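Vevell (film)

Vevell is a low-budget coming-of-age comedy drama written and directed by Dewanti Sutanto. It follows two sisters running the only movie theater in the harbor town of Illolport during the last summer before the place is sold. Shot in 16 days, mostly at night. Running time 80 minutes. The title is the name of the theater, which in turn was named after a ferry, although the film only mentions this once and very quickly.

Plot

Nina Hartono, 17, works the ticket window at the Vevell. Her older sister Rae runs the projector and does the books, badly. Their father has moved inland and wants the building gone by September. Rae agrees to the sale without telling Nina, then spends most of the film trying to find the right time to say so.

Nina meanwhile has fallen in with Guven, a boy who sneaks in through the fire door every night and always leaves before the last reel. She decides to find out why. The answer (he drives the early bread van and has to be up at three) is played as a joke, but the van ride that follows is the longest scene in the film and the one most people remember. No music, hardly any talk, the two of them dropping off bread at closed shops.

The sale comes out at a family dinner. Rae and Nina stop speaking. The final screening goes ahead anyway, to a house of maybe a dozen people, and the sisters have to run it together because the projector keeps slipping. The film ends in the middle of the screening, before we see if they make up.

Production

Sutanto wrote the first draft while working as an usher and has said most of the customer dialog was copied down on the back of ticket stubs. Early versions had a third sister, and a bank robbery. Both were gone by the time shooting started in March.

The theater interiors were filmed in a closed movie house with 800 seats, far too big for the story, so the crew hung black cloth behind the tenth row and never pointed the camera past it. One shot from the balcony gives the game away. The family dinner was filmed in a rented apartment above a shoe repair shop, in one long evening, with the actors eating the same fish stew over and over. Sutanto wanted the room to look lived in and asked for very little set dressing – mostly what the owners already had.
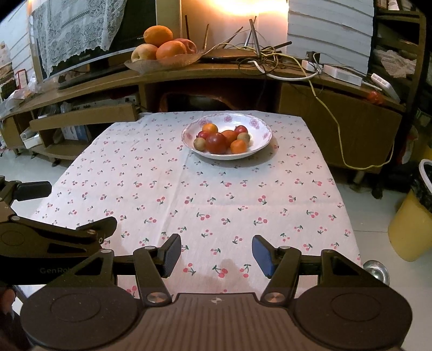
Cast

The two leads had not acted in a feature before. The sisters were cast together, after a long round of auditions in which pairs of actors were asked to argue about a parking space. Guven was written as a much older character and rewritten when the first actor dropped out. The name was kept. The father is heard on the phone in the first half and only appears at the dinner. Sutanto plays a customer who asks for a refund – twice, in different hats.

Style

Mostly fixed camera, medium shots, long takes. The movies playing at the Vevell are never shown, only heard, and the sound was made up for the film: a western, a submarine picture, something with a lot of dogs. Fans have tried to match the clips to real titles without any luck. Color gets warmer as the summer goes on, then drops out almost completely for the van ride.

The dialog overlaps a lot. Some of it is hard to make out on first viewing and there was a complaint about this at the premiere, after wich the mix was redone. Both versions are in circulation. The older one can be told apart by the louder projector noise in the opening.

Release and reception

The film opened on a single screen and sold 2779 tickets in its first run, low but better than the distributor had planned for. Word of mouth among students kept it going and it later did well on home video.

Reviews were friendly, a few very much so. Critics liked the sister scenes and the dry tone. Common complaints: the middle sags, the father is thin, and the ending feels like a missing reel. Defenders of the ending point out that Guven never sees the end of a movie either, so the audience is put in the same seat. Sutanto has not commented on that reading.

Home media

The disc has the original mix as a second audio track, a short reel of audition footage and a deleted scene at the bus depot. The commentary track stops a few minutes before the credits.

See also

Coming-of-age film
List of films set in movie theaters
Films about sisters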